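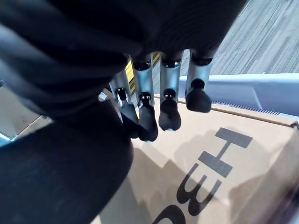
Pre-results model check, Kemeck (consumer footwear and apparel)
Prepared by: Noémie Carrier
Reviewed by: Thongchai Ratanaporn
Period: quarter ending September
Status: released with 2 open points

Section A. Source data

A1. Last reported income statement tied to the published accounts. PASS
Comment: All lines agree. Other operating income was keyed with the wrong sign in the first draft and has been corrected.

A2. Share count updated for buybacks. PASS
Comment: Diluted count used throughout. The basic count remains on the input tab for reference and feeds nothing.

A3. Company guidance entered with its original wording. PASS
Comment: Guidance for the quarter is for sales "broadly level" and a lower gross margin. No range was given for earnings per share. Cells that previously held a range have been cleared.

A4. Acquired business shown separately. OPEN
Comment: Ponomow was consolidated part way through the prior quarter. Organic growth cannot be stated until the pre-acquisition sales are loaded. NC to complete.

Section B. Forecast logic

B1. Wholesale and direct sales forecast on separate lines. PASS

B2. Store count reconciled. PASS
Comment: 193 own stores at the start of the period, 5 openings, 2 closures. Closing figure in the model is calculated and must not be typed over.

B3. Currency rates match the house table. FAIL, corrected
Comment: The yen rate was one month old. The effect falls mostly on the Chiba distribution unit, where costs are local and part of the sales is invoiced in dollars. Re-run after correction, margin slightly lower.

B4. Inventory days within the past range. PASS
Comment: At the top of the range. TR asks that the note state this plainly in the first paragraph, as discounting in the following quarter depends on it.

B5. Tax rate supported. PASS
Comment: Full-year guided rate applied. The one-off credit in the comparative period is excluded from adjusted earnings and kept in reported earnings.

Section C. Comparison and consensus

C1. Consensus figure dated and number of contributors shown. PASS
Comment: Two contributors had not updated since the last trading statement. Both left in. Mean and median are shown side by side.

C2. Peer multiples on the same year-end basis. FAIL, corrected
Comment: Starkoleo reports to a different year end and had not been calendarised. Its forward multiple falls once adjusted, and the discount stated for Kemeck narrows. Chart and table both replaced.

C3. Record of past misses and beats checked against the releases. PASS

Section D. File integrity

D1. No hard-coded values in forecast columns. PASS
Comment: Check macro run over the first 2000 rows. Nothing is held below that point.

D2. Balance sheet balances in every period. PASS

D3. External links removed. OPEN
Comment: One link to the old freight cost sheet remains. The value is correct but the link will break when the archive is moved. Paste as value and record the source in the cell note.

D4. Previous version saved as read-only. PASS

Reviewer's remarks (TR)
A4 to be closed before the results call. D3 may follow the same evening. Until A4 is closed, the published note must use the words "reported growth" only.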